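Play Kitchen Keeper (part-time, casual)
Selleo Toy Library, Plurnville
Posted August 23, 2021

We are looking for a patient adult to look after our play kitchens and the pots, bowls and pretend groceries that go with them. The pay is modest. The cookware is very small. You will be in charge of a great deal of it.

The toy library lends to families across Plurnville and out as far as Usmont. There are 874 pieces in the kitchen collection at last stocktake, and a stocktake is where most of your winter will go. Every piece has a home on a shelf, and very few of them are fond of it.

The work is sorting, washing, checking and putting back. Sets come home mixed, and your job is to unmix them. Pots go with pots, food goes with food, and anything left inside a pot comes out before the pot is shelved. The stove with the three black knobs gets the most use and will get most of your attention.
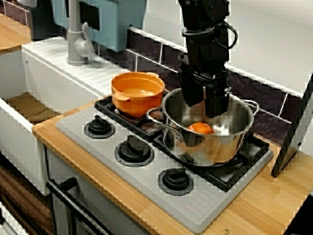
Marti wrote to us after the last ad to say that the shiny pot is the only one her twins will cook in, that the orange one is "for visitors", and could the new person please be told. Consider yourself told.

Children have firm views about cookware and you will hear them all. You'll also hear from grandparents, who tend to want the sets back the way they were in July, before we relabelled everything. You can be polite to both groups while continuing to do it our way.

What the job involves:

Checking returned sets against the card in the lid
Washing and drying anything that has met real yoghurt
Wiping down stovetops, including the grooves, where the crumbs live
Keeping metal pots and coloured pots on their own shelves
Writing a short note when something is chipped, chewed or missing 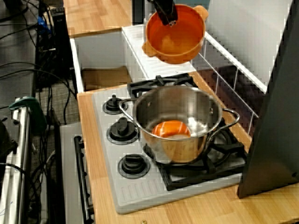

Nesting is allowed on the stovetop during play and discouraged in storage. A small bowl inside a bigger pot looks tidy until someone borrows the pot - then the bowl has gone to Usmont for a fortnight and we get a phone call.

You don't need experience in libraries. You do need decent knees, a current Working with Children Check and the ability to accept a cup of invisible tea without looking at your watch. A sense of humour helps on card-checking days.

Two shifts a week, mornings, with a paid trial of 2 shifts before either of us commits. Boxes can be bulky, so tell us if lifting is a problem and we'll sort out a trolley.

To apply, send a page about yourself to Roswitha Wallner at the front desk, or drop it in the returns chute. Please don't put it in a saucepan.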